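OK so I finally took the new drone out to my sister's place in Arklow and I have thoughts. Long thread, get a snack.

First thing, I am not a natural pilot. My only experience before this was a toy quad that lived in a gutter for most of its life. So when I say the Hurnano is easy to fly, please understand I mean easy for a person who once crashed indoors, into a lamp, while sitting down.

I bought it used from Damian Chmielewska, who some of you know from the kite meetups. He threw in 2 spare batteries and a bag of props and told me I would need the props. He was right by lunchtime.

Setup took forever. The app wants a firmware update, then the controller wants one, then the batteries want one too (the batteries!!). Do all of that at home on your own wifi. I did it in a field on one bar of signal while my sister's dog lay on my jacket.
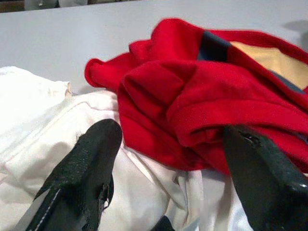 Once it was updated, though, wow. It just hangs there. There was a decent breeze coming off the water and I took both thumbs off the sticks and it stayed put like it was nailed to the sky. I yelled. The dog left.

My plan was to film the old Adamczyk barn from above, because the roof has this great sag in the middle and they're pulling it down in February. I got one nice slow pass along the ridge and then a very shaky one where I forgot which way the front was pointing. Going left when you meant right is a special feeling.

Tip from Man-lok Hung, who has been flying way longer than me: when you lose track of the nose, stop. Let go. Then push forward a tiny bit and see which way it moves. I had been doing the opposite, which is panicking and pushing everything.

Battery life! The listing was very cheerful about battery life. In real wind I was getting about 700 seconds before it started nagging me to come home, and I came home every time because I'm a coward. Three packs got me through the morning, with a lot of standing around in between.

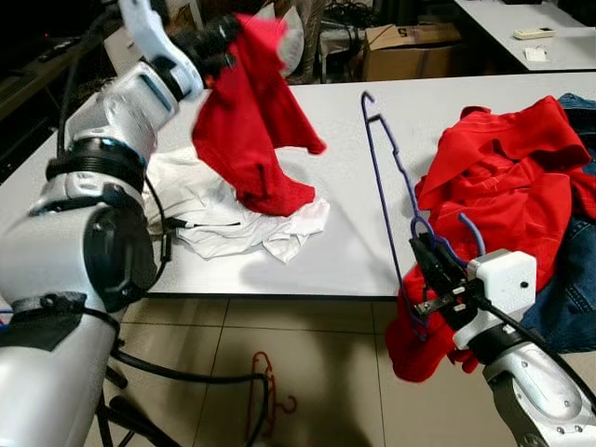
Can you charge the packs from a car? Any car charger with enough output will do it, but it's slow, so plug the first one in as soon as it has cooled down and leave it alone while you fly the next.

The other thing I learned is that gulls have opinions. One came over to look, then went and got a friend, and the two of them did big loops around the drone while I brought it down with my shoulders up by my ears. No contact, no feathers, but I moved farther inland after that and had a sandwich to calm down.

Now the footage. It looks great on the phone and only OK on a real screen. I think I had the shutter set wrong, everything has that jittery look when the drone turns. People keep telling me to get ND filters, so I ordered a cheap Wisimik set and I'll report back when they show up.
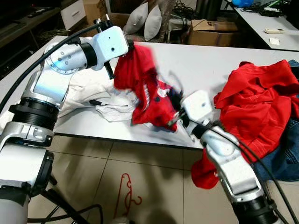
Until then I'm just turning slower. Like, painfully slow. Man-lok says to count to ten in your head for a quarter turn, and it does help, even though by six I'm bored and want to look at something else.

I also tried the automatic circle mode around the barn. Picked the middle of the roof, set the distance, hit go, and it flew a full loop all by itself while I ate the other half of the sandwich. Best shot of the day and I had almost nothing to do with it. Check for trees first! There's one ash on the north side that I had completely forgotten about, and it was closer than I'd like.

Damage report: one chipped prop (landing, my fault), one scratch on the belly (also landing). Damian, if you're reading this, yes, I used the props.

Going back next month if the weather's any good, ideally before the barn comes down. If anyone has settings for flat gray skies, send them to me please, mine all came out looking like dishwater.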